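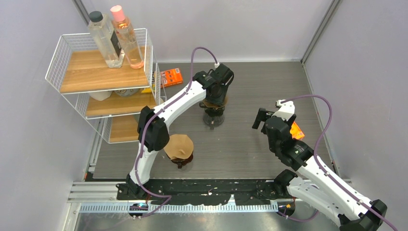 Does the fold in the paper do anything, or is it just there so the filter fits? came in as a reply to my grind size thread, and it deserves more than the one-line answer I gave it. So, a thread on paper, cone and glass. Small brews only, one cup at a time.

2/
Scope first. Cone drippers with paper filters, sitting on a glass base. Flat-bottom brewers behave differently and I don't use them enough to have numbers.

3/
A plain cone filter is a flat piece of paper with a seam. Opened up, it lies against the wall of the dripper. Where wet paper touches a smooth wall, it seals, and water leaves mainly through the hole at the bottom.

A fluted filter stands off the wall at every pleat. Each pleat is a small channel, and air and water both use it.

4/
So the short answer to the question is yes. On a ribbed cone, the ribs already provide the gap and the pleats add little. On a smooth cone, the pleats are the gap.

Run a fingertip around the inside of yours before you buy paper. That settles most of it.

5/
Paper color. Tan is unbleached, white is bleached. I have brewed both side by side with the same coffee. Unrinsed, the tan paper gives a cardboard note that I can pick out every time. Rinsed well, I can't.

6/
Rinsing, then. Seat the paper dry. Press the tip down with the back of a spoon until it reaches the bottom of the cone. Pour hot water in a slow circle, starting at the rim and working inward.

Let all of it drain into the base. Swirl the base so the glass warms evenly. Empty it.

7/
The step people skip is emptying it. I have done this myself more than once. You get a thin cup, blame the grinder, go two clicks finer, and the next day's cup is bitter.

If the scale read zero with rinse water still in the glass, the scale will not warn you.

8/
Pleats collapse if you pour the rinse straight onto one side. They fold over and stick to the neighboring pleat, and that side is now sealed. The brew will drain unevenly and leave a high bank of grounds on the other side.

A collapsed pleat can't be fixed wet. Take a new filter.

9/
Storage matters for the same reason. Fluted papers come nested. Pull one from the outside of the stack by the rim and the rest keep their shape. Pull from the middle and you flatten three to get one.

The Sarmiento papers come in a cardboard sleeve that is slightly too narrow. I move mine to a straight-sided jar, rims up, lid on.

10/
Lid on, also, if the jar lives near the stove. Paper picks up smells. Mine spent July next to the cumin.

11/
On to the numbers, for anyone who wants to copy this.

Dose: twelve grams
Water: 178 grams, total on the scale
Bloom: 37 grams of that
Bloom wait: 49 seconds
Kettle: Skillden gooseneck, filled well past what I need

The odd values are just where the dial-in stopped. Round them if you like.

12/
Why fill a kettle for a brew this small: thermal mass. The Skillden holds 1,000 milliliters. With only a cup's worth in it, the temperature sags noticeably between the bloom and the main pour. Filled most of the way, it hardly moves.

The leftover hot water goes to the rinse, the mug and the first pass at washing up.

13/
Grinder is a Grondura hand grinder, medium, a little finer than I would go for a two-cup brew. A small bed is shallow and drains quickly, so it needs more resistance from the grind.

I am not giving a click number. Two Gronduras set to the same click don't match. I own one and have borrowed another, and they were three clicks apart.

14/
Main pour. One continuous pour after the bloom, center outward to about a finger's width from the paper, then back in. Stay off the paper. Water that lands on a fluted wall goes down a pleat and into the glass without touching coffee.

This is the cost of the pleats. The gap that lets the brew drain freely also lets you bypass the bed.

15/
Question in the replies: is bypass always bad?

No. It's dilution. If your cups come out too strong and you like the flavor otherwise, a little bypass does the same job as adding water to the mug. The trouble is that you can't measure it, so you can't repeat it.

16/
The dripper. I use brown ones, and I'm asked about the color more than about anything else. It hides coffee stains. I know of no other effect.

Material matters more. A heavy dripper takes heat from the water until it is warm. A light one takes very little. If yours is heavy, double the rinse.

17/
Seating on the glass. The dripper should sit level and should not seal. If the joint between dripper and base is airtight, the air in the base has no way out and the drawdown stalls. It looks exactly like a grind that is too fine.

Test: lift the dripper by a hair while it is stalled. If it starts running, the joint was your problem.

18/
I had this with a Prerkley base and a dripper from a different maker. Fit was snug, which I took as a good sign for a week. A wooden coffee stirrer laid across the rim solved it.

19/
Lifting the dripper off at the end. Grip it by the upper part, straight up, one hand steadying the glass. Have a cup or a saucer ready next to it before you lift. It drips for longer than you think and the drips stain anything porous.

I leave it on until the stream has turned to separate drops. The last of it tastes of very little.

20/
Reading the spent bed. Flat with a thin even coat up the walls: fine. Deep crater: you poured only in the center. Mud on top: too many fines, or too much stirring. High on one side: collapsed pleat or a counter that isn't level.

Check the counter. Mine drops toward the sink.

21/
Having two drippers set up is worth it if you are comparing papers. Same coffee, same water, one filter type in each. Load both before the kettle is ready. Brew one after the other and taste when both have cooled to the same point.

Label the mugs underneath. You will not remember which is which.

22/
Another reply: can I reuse a paper filter?

You can rinse one and dry it. The fluting does not survive, so on a smooth cone you end up with a plain filter that has creases. Drawdown on my one attempt was much slower and I didn't finish the cup. If waste is the worry, compost them with the grounds, or look at cloth.

23/
Cleaning the glass. Coffee oil films up on the inside, and it shows as a faint tan haze when the glass is dry. Dish soap and a bottle brush after each use keeps it off. If it is already there, a spoonful of baking soda in hot water, leave it an hour, then brush.

Don't put cold water in a hot base.

24/
Cleaning the dripper. Look at the underside around the hole. The inside gets rinsed every time you brew and the underside never does.

25/
Order of work, from a cold start:

Fill kettle, switch on
Weigh and grind
Seat paper, press tip down
Rinse, swirl, empty
Grounds in, tap level, zero the scale
Bloom, wait
Main pour
Lift off at drops
Swirl the glass, pour

26/
The swirl before pouring is not decoration. The first part of the brew is much stronger than the last and it stays layered in a still base. Pour without swirling and the cup changes as you go down it.

27/
Still open: whether the number of pleats matters. My guess is that past a certain count they touch the wall so often that you lose the gap again. I have two kinds of paper here with clearly different fluting and will run them on the smooth cone when the current bag of coffee is replaced. Results go under this post.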